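Drirby puts robot arms on the bottle table, and sorters wait to hear about hours

HINLEY – The pitch was that no jobs would be lost. Two months into the trial at the Drirby recycling plant, that is still technically the case. What has been lost so far is the overtime, one break room and a fair amount of patience.

Drirby, which handles household recycling for Hinley and several smaller towns, began testing two-armed sorting stations in March under a contract with the automation firm Prusadus. The stations pick plastic bottles from a tabletop and drop them into a bin. People on the line have done the same thing by hand, much faster, for as long as the plant has been open.

The company says the point is safety. Hand sorters get cut and stuck, and they go home with sore shoulders. All of that is true, and workers interviewed for this story said so without being asked. Several also said the jobs that hurt them are upstream, at the first belt, where the bags are torn open and anything at all can come out. The arms don't work there. They work on bottles that somebody has already pulled out of the mess.

"They gave the robot the easy chair," said one sorter with 11 years at the plant, who asked not to be named because employees have been told to send questions about the trial to the front office.

Drirby employs 67 people on its sorting floor over two shifts. A memo handed out at the start of the trial promised that none of them would be let go "as a result of" the new equipment. It said nothing about positions that open up when people quit or retire. Four sorters have left since then and none has been replaced, according to workers on both shifts. A company spokesperson confirmed the openings were "under review" and declined to say when the review would end.

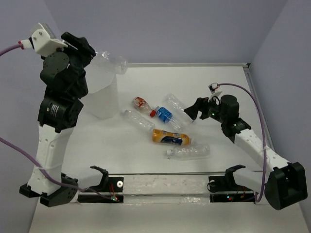 Then there is the matter of output. Drirby's newsletter told residents in the spring that the stations had sorted 3,036 bottles in their first full week. It's a nice-looking number until you ask what it is being compared to. The company would not provide a weekly figure for a human sorter. Three workers separately told us a person on the bottle line would get through that many in a shift, and not a hard one.

The same newsletter left out how the bottles get to the arms in the first place. Employees set them out, clear the table when something jams and stay within reach in case an arm stalls. The plant calls these people "station attendants." They are sorters, on sorters' pay, and the new title came with a half-day of training and a laminated card.

Some of them like it. One attendant on the morning shift said she goes home less tired and doesn't miss the smell. She also said she spends long stretches watching a machine and is not sure what she would put on a job application afterward.

Prusadus said in an email that the stations are "in a learning phase" and will get quicker. Maybe so. The firm used much the same language a year ago about a packing line at Warrier, the parts supplier across town, where the equipment was supposed to be at full speed by summer. Warrier has since gone back to packing by hand on one of its two lines. Asked about that, Prusadus said the two projects were not comparable and did not explain how they differed.

The town has a stake in this as well. Hinley's recycling fee went up in January, and 1,137 residents signed a petition asking for a breakdown of where the money goes. The breakdown they got has a line for "process modernization" with no detail under it. Drirby says the trial is paid for out of its own budget. It has not released the contract, and a request from this newsroom to see it was turned down on the grounds that the terms belong to Prusadus.

Workers have asked for a few things in writing: that open positions will be filled, that attendants will be paid for the added duties, and that the next stations, if there are any, go to the first belt. Managers met with them once and took notes – a second meeting has been put off twice.

The trial is set to run through October. Drirby said it would share results with employees "at the appropriate time."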